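Gripper care on the Ternham cell

The two-finger gripper on the Ternham cell was set up again this week for thin cloth. Rokeya Selvanayagam cleaned both fingers and reset the closing force to 12. 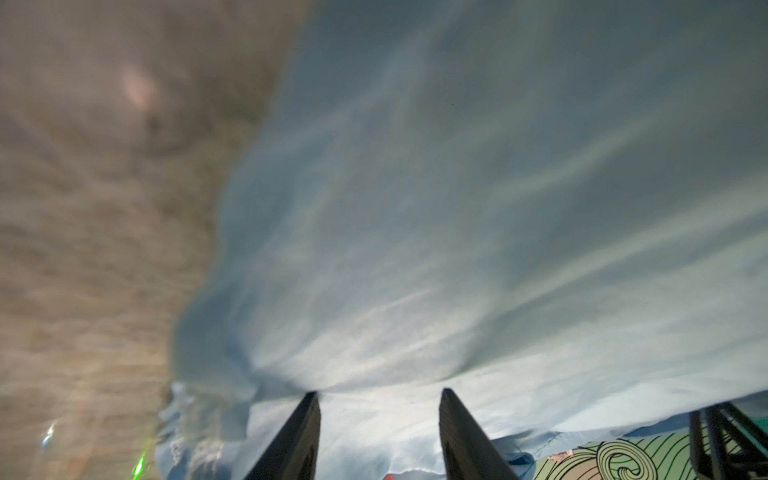
Light blue cloth held at the fingertips.

Thin fabric slips if the tips close out of line, so check them before each run - a straight edge will do.
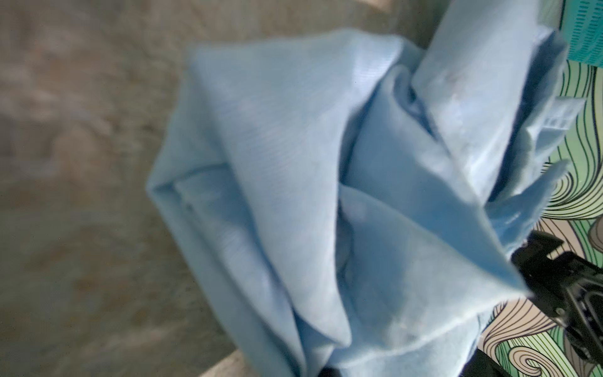

The wrist camera needs a wipe at the same time. Use the dry cloths from Skoscombe, no sprays.

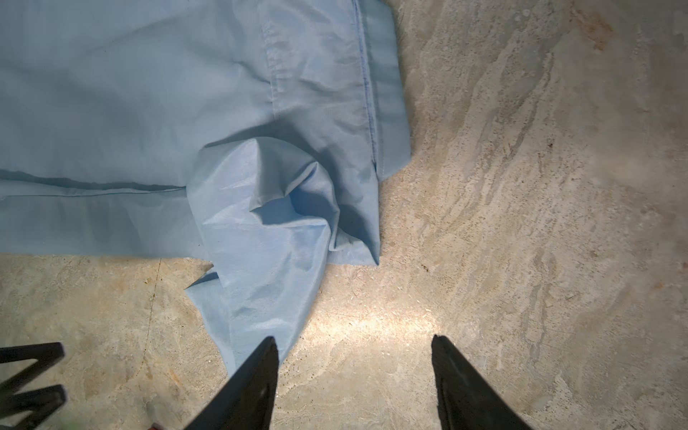 Fabric between the two black fingers, with the stitched seam further up.

Babatunde Oyewole has put the new settings in the log as entry 279. Please don't change them without adding a line of your own. 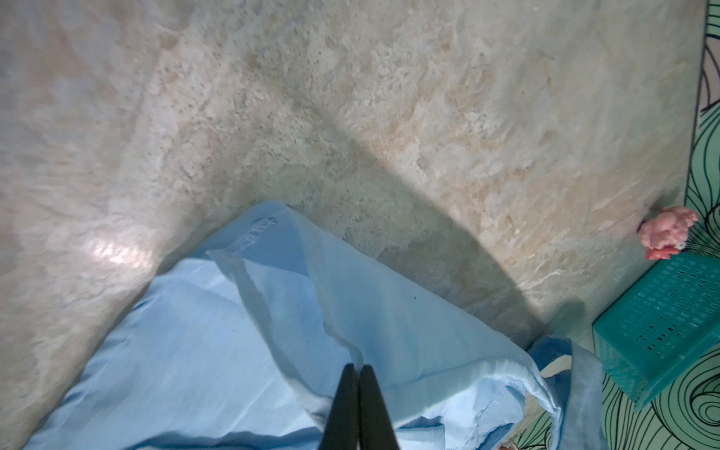
Spare finger pads are on order from Drutport and will go in the drawer under the controller.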